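Most offices replace desktop computers on a fixed schedule, and most of those schedules were copied from a warranty term. I think this is bad engineering. A warranty describes the vendor's liability. It says very little about when a machine stops being useful.

At the Giststead office we kept 40 desktops in service for seven years. The common faults were storage and power supplies. Both are separate parts with standard connectors, and either can be swapped before lunch on a Friday. 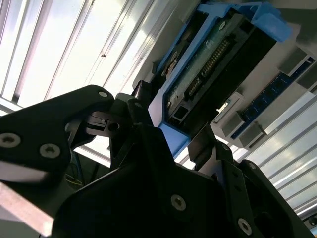
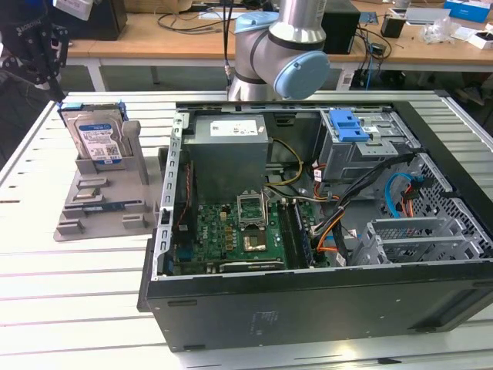

## What the schedule should measure

Age is a weak input. Better ones are fault count, parts availability and whether the operating system still receives security updates. The last of these is a hard limit — I would not argue with it.

The usual objection is labor cost. It holds when every repair is treated as a special case. Stevesden, with 80 machines, keeps two models only and a shelf of matching spares, and its repair time is short enough to plan around.

Purchasing rules need to change first. A case that opens without special tools and a drive in a removable caddy should be written requirements. Soldered memory should be grounds for rejection in a desktop.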